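Steltilik at the sink: how we lost 1,446 clips and got most of them back

Welcome to the gallery for the spring round of Steltilik, our project to teach a two-armed kitchen robot to do the jobs everybody leaves till last. I love this project, and I especially love the sink part of it, so I've been itching to put these up. It is also the part that went wrong in April, in a way I found completely absorbing once I had stopped groaning. The robot learns from recordings of people doing chores, seen from head height with both hands in view. Each clip is matched to a stream of hand positions, worked out by our tracking software, Giltgate. If the hands and the video drift apart, the robot learns to reach for things at the wrong moment. Ours had drifted.

Wiping down. Such a good task! Sponge in one hand, ribbed metal underneath, and pressure that changes all the time.

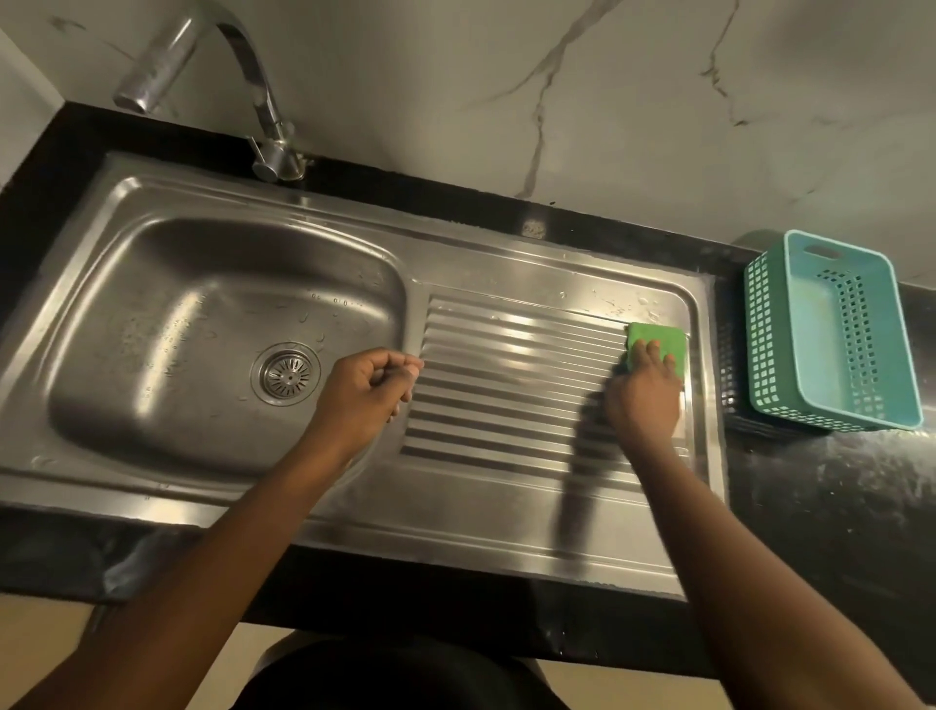

Wiping was where the fault first showed. On the test bench at Jindgate the arm would press down before it had reached the drainboard, then sail across the ribs touching nothing at all. We blamed the gripper pads and changed them. Then we blamed the new wrist and spent a whole afternoon on that too (I now know far more about wrist bearings than I ever meant to). The arm was doing exactly what it had been taught. Played back slowly, the hand track ran up to nine frames ahead of the picture.

Rinsing. Shiny metal, clear plastic and moving water, all at once. If you wanted to be unkind to a tracker you would start with this. 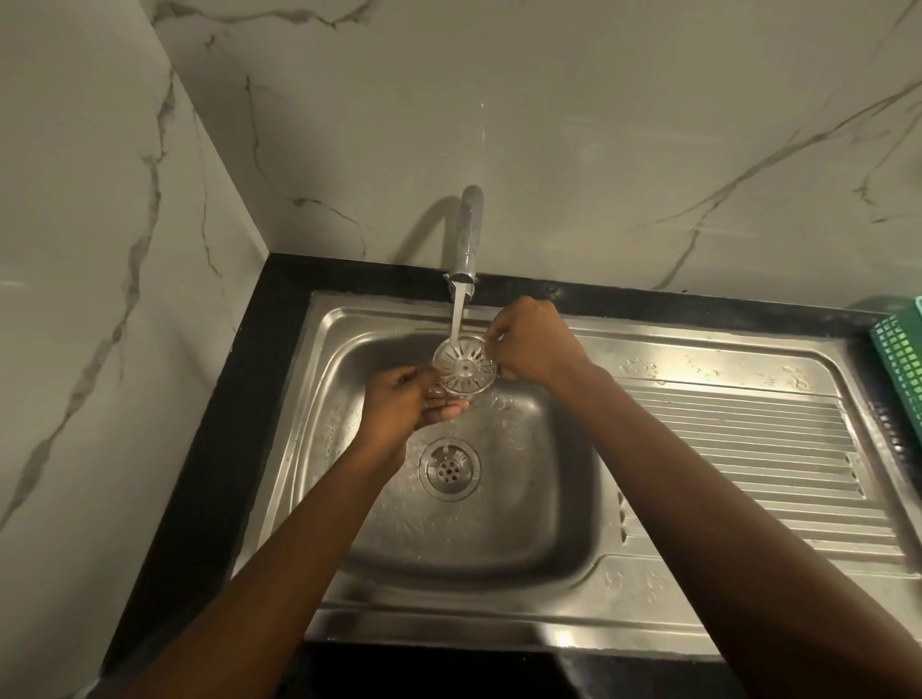
Was the robot ever a danger to anyone while this was going on?

The arm runs at low force on the bench and stops when its guard door opens, so a mistimed press mostly meant a nasty squeak and a dent in the splash tray. We did take it off wet tasks altogether until the cause was known, and the stop button was moved to the near side of the bench, where it should have been from the start.

The cause, when we finally got to it, was lovely and small. Giltgate drops a frame when it loses sight of a hand, and it was meant to leave a gap in the track to match. After an update it closed the gap up instead. One lost frame hardly matters, but bright reflections made it lose several in a row, and each one pushed the track a little further forward. Dry jobs such as folding were nearly clean, which is why all our usual checks passed.

Leafy bits. Tearing up greens over the drain, with both hands close together and fingers hidden behind fingers. My favourite of the lot.
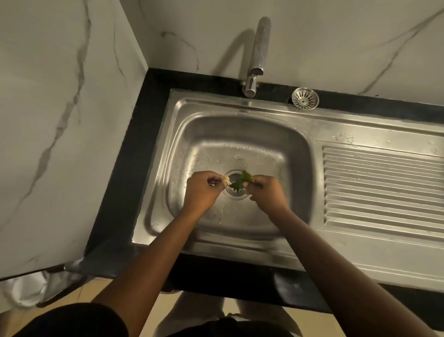
Close handwork like this gave us the best test for the repair. The Borbély script (named after the street our first office was on) goes back to the raw video, finds the missing frames and puts the gaps back where they belong. Out of 1,446 affected clips it rescued 1,267. The rest had lost too much to be trusted and have been taken out of the training set.

We retrained on the mended clips and the arm now waits until it is on the metal before it pushes. It has done 6 full wipe-downs in a row on the bench, and I watched every one of them with a silly grin. Greens are still beyond it. It tends to pull with one hand and forget the other, and that looks like a separate problem.

If you downloaded the sink set before the end of April, please delete it and fetch the new copy. The old track files have the same names as the new ones, so clear the folder first. More pictures to come once we start on hobs.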